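Thu 2 August

Equipment planning, second arm for the Altley cell

Po-yen wants a yes or no on the Flemetham quote before it lapses. I'm still at no, or at least not yet. The arm price is fair. What bothers me is everything listed under it: gripper, flange adapter, pedestal, a support plan that renews every January whether we call them or not. Those extras come to over 30 percent of the total, and I can't find anybody here who asked for the support plan.

Hsin-yi's argument is that the simulation already proves the layout. I don't buy that yet. We have an arm on a gray pedestal at the far end of a wood-topped table, reaching down to a black tray with a four-by-four grid of round sockets. Fine. It tells me something about reach and clearance. It tells me nothing about cycle time with real parts, or how a real tray shifts when it gets bumped -- and those are the numbers the payback sheet leans on. 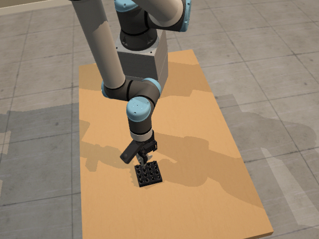 What I want before we sign

1. A separate price for the gripper. Nishad sells one that may fit the same flange. Hsin-yi to ask for the bolt pattern drawing, the real one and no brochure.

2. A loaner for 3 weeks. Flemetham's rep said 4 days, which barely covers unpacking.

3. The payback sheet redone with one shift. Po-yen's version gets to 13 months by assuming two shifts, and we don't run two.

4. A line for trays. Current budget has zero. If the sockets wear we'll be buying these forever, and Onach has a minimum order.

Also unanswered: who pays for the floor anchors if the pedestal doesn't go on the table. Facilities says us. The quote says "by customer," so I guess they agree with each other.

Left a message with Nishad, no reply yet. Po-yen has the quote folder.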